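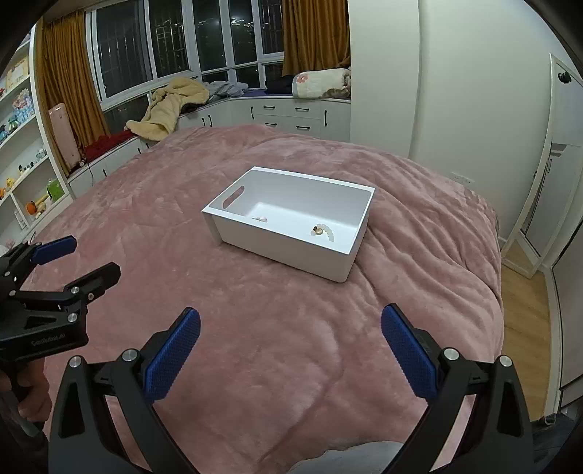
Two hand-held grippers at work over a storage bin, with a beaded bracelet inside.

2024-08-19

I spent part of the summer learning to pick up jewelry with a pair of oversized tongs, and I have to say I got pretty into it!

The tongs are really grippers, the kind with two black fingers and textured blue pads, and you hold one in each hand. Futus, a small robotics outfit in Pirnmont, has been asking people around town to do ordinary chores with them at home since June. A camera rides along on the gripper and records everything, and the recordings go toward teaching a robot arm to do the same chores. So you're showing the robot how it's done by doing it yourself, with its kind of hands.

I signed up after seeing a card on the board at the Dunbar library (right under the one for the piano tuner, which I also need to call). The training was short. Hold the grips like so, keep your own fingers out of the way, don't rush. Then they send you home with a list.

My list was all tidying. Small things into a bin, small things out of a bin, blankets folded, socks paired. The socks were fine. The bracelets were another story. A string of beads doesn't have a front or a back, and it slides all over the place when you pinch one end, and for the first few evenings I mostly pushed mine into a corner and muttered at it. What finally worked for me was coming in from the side with the pads nearly closed, then squeezing slowly once I felt it catch. I was so pleased with myself that I did it again right away without the recorder on, so that one didn't count for anything.

The bed is a tricky place to work, too. A plush blanket gives under a bin, so the bin tips when you lean on the rim, and the grippers snag in the folds if you come in too low. Futus told me they want that sort of thing in the recordings. A robot that has only ever worked on a hard table is going to have a bad day in most bedrooms, mine included.

The company says it has 76 households taking part so far, with 735 hours of chores recorded. I put in 17 of those hours myself, mostly after supper. Every recording gets looked over before it's used, and the fumbles aren't all thrown out. If you drop something and go back for it, they often keep that as well, so the robot can see what a second try looks like.

The arm that's learning from all this is called Alby, and it lives in the Futus workshop. I got to visit once. It picked a sock out of a basket, held it up for a while, and put it down beside the basket. I clapped anyway. They haven't let it near a bracelet yet, and they wouldn't guess at a date when I asked.

Futus is taking sign-ups for another round through the library. You need a room with decent light and 2 free hands, and they lend you the grippers. I've already put my name down again, and this time I'm asking for kitchen chores.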